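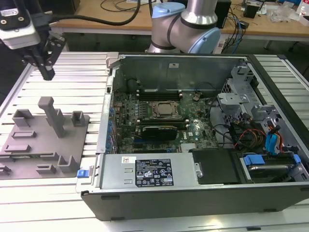 Weighing portions at home goes wrong mostly because the scale isn't level. Set it on a hard, flat surface, press zero with the bowl already on, and wait for the figure to settle. A slotted metal bench like the one in the photo is fine for a computer tower lying on its side, but small scale feet can drop into the gaps, so put a chopping board down first.

Weigh rice and pasta dry. 39 g of oats makes a modest breakfast, and 15 g of grated cheese is enough for a jacket potato.

Let cooked food stand for 20 minutes before you lid the tubs. Write the weight on the lid in pencil, which rubs off later.

Change the scale battery if the reading drifts.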